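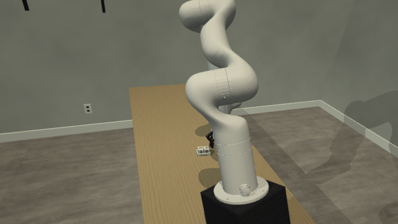 What is Trusside, and who can buy it?

Trusside is a library of simulated tabletop tasks for testing robot arm control software, sold by annual license to companies, universities and individual developers.

Dresmont released version 2 of the library in November. The update adds block-handling tasks with numbered cubes, a rebuilt lighting model and a scoring tool that runs from the command line. Existing customers get it at no charge until their current license expires.

The product targets teams that need to compare one control program against another before booking time on hardware. A user selects a task, connects a controller through the Python interface and runs a batch of trials with a fixed set of starting conditions. The same set can be loaded again after a code change, so the two batches differ only in the controller.

A single-seat license costs $2000 a year. Universities pay $666 for the same seat, with support limited to the user forum. A floating license for shared servers is quoted separately.

Version 2 ships with 90 tasks, including sorting, stacking and placing at a marked position. Each can be run with the room lights fixed or varied. Dresmont changed how the arm's shadow is computed after customers reported that controllers trained under the old flat lighting lost track of small objects when the arm came between them and a lamp.

"The old renderer softened everything," said Si-eun Kang, who manages the library at Dresmont. "If the gripper put a dark patch over the target, you had no way of finding out what your detector would do with it. Now you can set the lamp position and look."
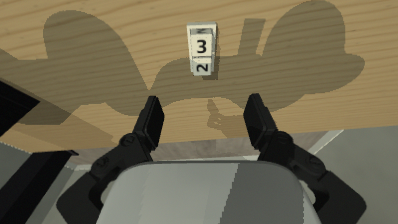 Cubes marked 2 and 3 in a simulated stack, with the gripper open in the foreground. Render: Dresmont

Scoring has also been revised. The earlier version gave a pass or fail at the end of each trial. The new tool logs contact force, the time between first contact and release, and the final offset of every object from its target pose. Results are written to a CSV file. Thresholds are set by the user, and the defaults are listed in the manual.

Mokine, which builds benchtop feeders, had early access to the release. Kevin Horgan, a controls engineer there, ran 3611 trials of one stacking task over a weekend on a single workstation. He said the batches repeated cleanly when the random seed was held constant, but that changing the graphics driver midway shifted the camera output enough to alter a few borderline results.

"We pin the driver now," Horgan said. "The manual should say so on page one."

Kang said a note on driver versions will go into the next revision of the documentation.

Some limits remain. Soft objects and cables are not supported, and friction values apply to a whole object, with no separate setting for individual faces. Custom grippers can be imported, but finger linkages with more than one closed loop must be simplified first. Ayanda Du Plessis, who handles technical support for the library, said imported grippers account for most of the tickets her group receives.

Trusside 2 runs on Linux and requires a discrete graphics card. A Windows build is in testing, with no release date set. A trial version containing four of the tasks can be downloaded from Dresmont after registration and stops working after a month.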